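Notes for the practice bench, first written up for the evening group at Grerkbridge and tidied on 14 April 2021. They cover keeping a silicone suture pad in decent shape, laying out knots you can learn from, and clearing up so the next person doesn't find a needle with their thumb. Skip to the part you need.

## Before you start

Put something under the pad that won't slide. A damp dishcloth works, and so does a square of rubber shelf liner cut a little bigger than the pad. If the pad creeps while you pull a knot down, you'll blame your hands for it.

Set the light off to one side. Silicone is glossy, and a lamp straight overhead puts a white glare right where you want to see the edges of the cut. Black thread on a pale pad is the easiest thing to see, so use that while you're learning and save the clear stuff for later.

Wipe the pad first. Dust and lint stick to it, and old thread ends look a lot like new ones once you've been staring for a while.

## Spacing the knots

Interrupted stitches are the ones to practice first. Each is tied and trimmed by itself, so a bad one can come out without losing the rest. Start at one end of the cut and keep the gaps even. Pull the edges together until they touch and stop there. If they pucker, the stitch is too tight.

Leave two short tails on each knot. Trimmed right down to the knot, they tend to work loose, and they're hard to grab when you want the stitch out again.
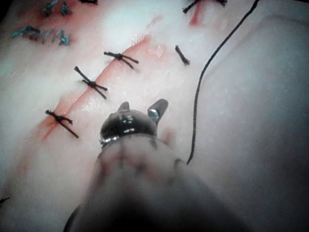 Rokeya Weerasinghe marks her spacing with a washable pen before she begins, a row of dots down each side. It's a good habit for the first few sessions. Test the pen on a corner first, as some inks go into silicone and stay there. After a while you can drop the dots and judge the gap by eye.

If a knot lands right on top of the cut, ease it over to one side before you trim. It's neater, and it's easier to get a blade under later.

## Thread and needle

Cut the thread shorter than you think you need. Long thread picks up lint and catches on every knot you've already tied. When you've pulled through, stop and look at where the slack went before you start the next throw. 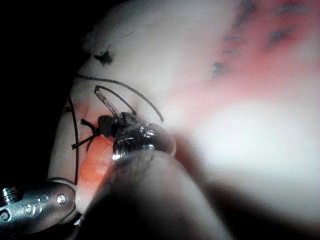
Holding the needle takes more practice than the knots do. Grip it partway along the curve, never at the very tip, and turn it through the pad so it follows its own shape — pushing it straight bends it. Keep the loose thread up and away from the work. A wide loop swept across the mound, clear of the cut tails of the knot already tied, is much easier to manage than a pile of slack beside the needle. If the loop starts to twist, let the needle hang for a moment and it will unwind.

Bent needles go in the sharps tin. Don't try to straighten them.

## Clearing up

1. Find the needle first, before you move the pad or shake out the cloth. Put it in the tin and close the lid.
2. Snip each stitch on one side of the knot and lift it out by the tails with tweezers. Pulling a knot through the pad tears the hole wider.
3. Pick up the trimmings with a loop of masking tape, sticky side out.
4. If you use red coloring, blot it with a paper towel. Rubbing spreads it. Some will stay in the cut and it does no harm. 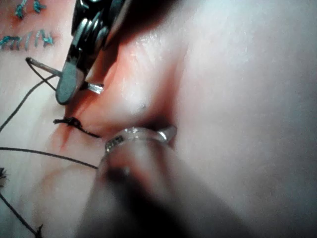

5. Wash the pad in lukewarm water with a drop of dish soap. Rinse, shake, and stand it on edge to dry.
6. Store it flat, with nothing on top. Obed Ofori left his under a toolbox in August and it still has the dent.

Refills for the sharps tin are in drawer 17. Write your initials on the card when you take one.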